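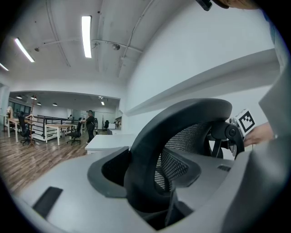 Raltstead Mill conversion: notes from the May meeting

Home | Plans | Meetings | Contact

Filed under: Planning & Buildings

I took the notes again, so blame me for the spelling! Mahnaz Karimi chaired and we started at 7.

Sukel want the old mill turned into flats, with 2,879 square metres of floor space and a new top storey. I like it — Firouzeh Alipour thinks it's too tall. Agreed to ask for a lower roof.

Bike store: two doors, please. Mahnaz to write.

Recent
Skirkivura Yard plans
Mohammadi House roof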